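# Laisser une place à l'échec dans les concours de robotique

L'atelier Noltent a ouvert le 2 février sa nouvelle saison de projets, consacrée à la saisie d'objets en vrac. L'exercice demandé aux étudiants tient en une phrase : prélever des barres dans un bac, sans intervention humaine.

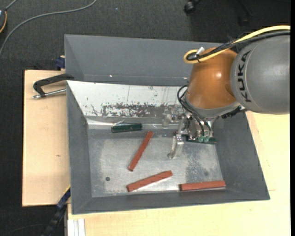

Selon un lecteur de notre bulletin de janvier, un tel exercice relève de l'industrie et n'a guère sa place dans une formation générale ; les étudiants, écrit-il, « apprendraient davantage en construissant eux-mêmes une machine modeste qu'en programmant un bras du commerce ». L'objection mérite d'être examinée, car elle est partagée par une partie du corps enseignant.

Il est exact que le bras KUKA arrive achevé et que sa mécanique échappe aux équipes. Le travail demandé se situe ailleurs – dans le choix d'un point de prise, dans l'approche d'une barre appuyée contre une paroi, dans la décision de renoncer à un geste mal engagé. Ces questions n'ont rien de secondaire. Elles obligent à formuler des hypothèses, puis à les confronter à des pièces dont l'orientation n'a pas été choisie par le programmeur.

Nos réserves portent plutôt sur l'évaluation. Le règlement du concours Mumano attribue 70 points sur 100 au seul nombre de pièces déposées. Une équipe prudente, qui consigne ses échecs et en recherche la cause, se trouve ainsi moins bien classée qu'une équipe ayant réglé sa machine pour une disposition favorable. L'an dernier, le groupe Villa avait remis un journal de 398 tentatives, commentées une à une. Ce document, d'une réelle qualité, n'a pas compté dans la note finale.

Nous proposons que le journal d'essais soit noté au même titre que la démonstration, et que la disposition initiale des pièces soit tirée au sort devant les concurrents. Le groupe Jonent, qui réunit cette année 29 étudiants, s'est déclaré favorable à cette seconde mesure. La première suscite davantage de réticences, la lecture des journaux exigeant des jurys un temps considérable. Ce temps devrait être prévu au calendrier dès la prochaine édition.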